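Yolandi Hendricks has been up since four when we speak, and you would never know it. She has already done a bride, two bridesmaids and a very nervous mother, driven home along the coast road and put a wash on. "I should be tired," she says, unrolling a brush belt across her kitchen worktop so that I can have a look. "But I get such a buzz from a morning like that. Ask me again at seven o'clock tonight and I'll be asleep in my soup!"

We are meant to be talking about brushes, and we do, at length. Hendricks teaches brush care and station hygiene to new make-up artists at Arkby, the small studio school where she trained herself, and her classes have a bit of a following. She owns around 300 brushes. Most live in drawers, sorted by what they touch – cream, powder, lip, brow – and only a few dozen travel with her on any job.

"People come in wanting to learn contour," she says. "I get them on the first morning and we spend it at the sink. By lunch they love it, they really do. There's something lovely about a brush that has come back to its proper shape."

Her own start was less tidy. She bought a cheap set of 18 from a market stall when she was still at college and washed them all standing upright in a mug. The water ran down into the ferrules, the glue gave up, and within a month she had a handful of bald sticks. "I cried, I was so proud of that set. So now I tell everyone: heads down when you rinse, flat or hanging when you dry, and keep your hands off the hairdryer."

For natural hair she uses a mild solid soap from Clitia, worked into the palm first and never straight on to the bristles. Synthetic brushes get something stronger, because long-wear foundation clings to them. Between faces she uses a quick-drying spray cleaner and a clean towel, and she is strict about what that spray is for.

"It's to get you through the day. It lets me go from one client to the next with a brush that's safe to use, if I've given it the full contact time on the bottle. Then at night everything gets a proper wash, even if I've only used it for one little dab under an eye. I put the radio on and get on with it."

Cloth matters to her nearly as much as bristle. Towels, capes, headbands and the shirts she works in all go through a hot wash after every job, and she has opinions about fabric softener (she hates it, as it leaves a coating that stops a towel soaking anything up).
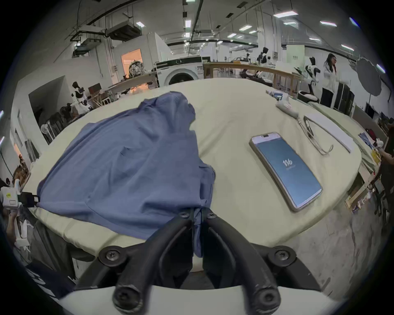

A crumpled blue shirt on a padded cream table.

"Foundation on a collar is the one I get asked about the most," she says. "Scrape off what you can with the back of a spatula, then a bit of washing-up liquid and cool water, from the wrong side of the fabric. Don't rub! You'll just push it through. And ask the bride to wear something that buttons, so nothing has to go over her head afterwards. I put it in the booking email in capital letters and I still get people turning up in a polo neck."

Mascara is where she becomes properly stern. Disposable wands only, one dip each, and the tube never meets a lash. Lipstick is scraped on to a steel palette and picked up from there. Pencils are sharpened before and after, with the sharpener wiped down too. She timed herself once, for a class, setting up a station from bare table to first client, and it came to just under 12 minutes.

"A student said to me that it looked like a lot of faff. I said, go on then, count how many people's eyes you'll touch this summer. She went a bit quiet. She's brilliant now, she's up north doing theatre, and she sends me pictures of her brush rack."

I ask whether expensive brushes are worth it. She thinks for a while and then pulls out two fluffy blenders. One is by Öberg, with a long birch handle, bought with her first decent pay packet. The other is a plain synthetic one from Plosico that cost less than our coffees. She makes me close my eyes and brushes both across the back of my hand, and I guess wrong.

"You see? Synthetics have come on so much. I'd spend money on one really good powder brush and one fine liner, and save on nearly everything in between. Buy two of the cheap ones and you've always got a dry spare."

Her next course at Arkby runs in December, in the evenings this time, and she is adding a session on looking after sponges, which she thinks are badly neglected. She has been cutting old ones in half to show students what the middle looks like.

"Oh, it's disgusting," she says happily, and goes to find me one.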